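Hard water, soft water and the price of the difference

The water that reaches the taps in Narnomton has spent a long time inside chalk. It fell as slightly acid rain, soaked down through the soil, picked up carbon dioxide on the way and dissolved a small part of the rock it passed through. By the time a borehole pump lifts it, each litre holds 290 milligrams of hardness, expressed in the usual way as calcium carbonate. Anything over 200 is commonly described as hard. The residents do not need the figure. They have kettles.

Hardness is the sum of the calcium and magnesium dissolved in water. It does no harm to drink, and both metals are a normal part of the diet. The trouble starts with heat. Calcium travels in solution alongside bicarbonate, and when the water is warmed the bicarbonate breaks down, carbon dioxide leaves as gas and calcium carbonate is left behind as a solid. It settles on the hottest surface available, usually the heating element or the wall of a heat exchanger. This portion is called temporary hardness. The rest, mostly sulphates and chlorides, stays dissolved through boiling and is called permanent hardness. In chalk water nearly all of it is temporary, so nearly all of it can end up as scale.

Scale is a poor conductor of heat. A coated element has to run hotter to deliver the same warmth to the water, and the extra temperature encourages more scale. In a combination boiler the passages of the plate heat exchanger are narrow, and a thin layer reduces flow before it does much to efficiency. The first sign is often a hot tap that runs warm, then cool, then warm again, as the boiler cuts out to protect itself.

There are three places to deal with the problem: at the source, at the house, or at the appliance.

Treatment at the source is the least common of the three in this country. The old method is to add lime to the water, which raises the pH and makes the calcium carbonate drop out in a tank where it can be collected. It works well and leaves a great deal of wet sludge. A later version, pellet softening, passes the water upwards through a bed of fine sand. The carbonate grows on the grains, which are drawn off from the bottom when they become too heavy to stay suspended. The pellets drain easily and can be spread on acid farmland or sold as a filler. Garberg, a town on the same chalk, has had a pellet plant for several years and delivers water at a little under half the hardness of its neighbour's.

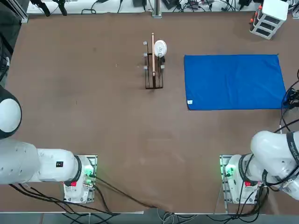 GARBERG, November

The pellet plant stands behind the pumping station in a building about the size of a village hall. It holds two steel columns, a store for caustic soda and a control room that is mostly unattended. Raw water enters at the foot of each column through a ring of nozzles, and the soda is dosed just above them. Contact time is a matter of minutes. From the top of the column the water runs over a weir to a set of sand filters, which catch any fine carbonate that failed to attach itself to a grain.

Getting the dose right is most of the work. Too little soda and the calcium passes through. Too much and the carbonate forms as a cloud of fine particles that blinds the filters. The plant aims to soften part of the flow deeply and blend it with untreated water afterwards, a cheaper arrangement than softening the whole flow a little. It also leaves enough hardness in the blend to keep the water from attacking the pipes. Fully softened water can be aggressive towards metal, and towards the cement lining of older iron mains.

The case for central softening rests on adding up small sums. Each household uses less detergent, descales less often and replaces its kettle later. None of these savings appears on a water bill, but the cost of the plant does. A company that spends money on softening is therefore asking customers to pay more in one place in order to pay less in several others, and the customer has only the company's word for the second half. Regulators have tended to treat hardness as a matter of comfort, and schemes of this type have to compete with leaking mains and failing treatment works for the same budget.

Most people who want soft water consequently make it at home. A domestic ion exchange softener is a simple machine. It contains a column of resin beads charged with sodium. As hard water passes through, the beads give up sodium and take hold of calcium and magnesium. When the resin is nearly spent, the unit flushes it with strong brine, the exchange runs in reverse, and the hardness goes down the drain with the surplus salt.

An older timer-controlled unit regenerates on a fixed schedule whether or not any water has been used. A metered unit measures flow and regenerates when it must. The difference in salt use is large for a small household and slight for a big one. The Bayram, a compact metered twin-cylinder model of the kind that fits beneath a sink, sells for 1,110 pounds before fitting. It needs no electrical supply, as the valve is driven by the water itself, and one cylinder stays in service while the other regenerates. The Hisum is a single-cylinder electric unit at 349 pounds. It regenerates in the small hours, during which time untreated water is let through by a bypass. For a family that does not run the washing machine overnight, this is of little consequence.

Fitting adds to both. The softener must go after the rising main's stop tap and after a branch that supplies at least one tap with unsoftened water for drinking. Each milligram of hardness removed is replaced by just under half a milligram of sodium. At Narnomton's level the result stays below the limit of 200 milligrams of sodium per litre, though with less room than might be expected, and water softened in this way should not be used to make up infant formula. A non-return valve is required to keep the unit's contents out of the main, and the drain line needs an air gap. The outside tap is normally left on the hard side, as plants gain nothing from sodium and salt costs money.

The third approach deals with one appliance at a time. Phosphate dosing, sold in cartridges for the cold feed to a boiler, leaves the hardness in the water but interferes with the growth of crystals. Magnetic and electronic conditioners claim to do something similar by applying a field to the pipe. Published tests disagree with one another, and results seem to depend on flow rate, temperature and water chemistry in ways that make it difficult to predict what a given device will do in a given house. They are cheap to run and need no salt. A buyer should ask for a return period long enough to form a view, and should descale the kettle on the day of installation so that there is something to compare.

Descaling itself calls for any mild acid. Citric acid is sold in powder form and has no smell. It should be used cool or lukewarm, as hot citric acid can leave calcium citrate, a deposit more stubborn than the one it was meant to remove. Vinegar does the same job slowly. Stronger acids work faster and will also attack chrome plating, natural stone and the grout between tiles.

Narnomton's own position is unsettled. A pellet plant for the town was costed and then deferred in the plan that took effect on 1/3/20, and the boreholes continue to supply untreated water, disinfected and otherwise as the chalk left it. The site set aside for the columns remains fenced. The payback period quoted at the time was around 20 years, a figure sensitive to the price of caustic soda, which has not been stable — and to the assumed life of a domestic boiler, on which the trade has several opinions.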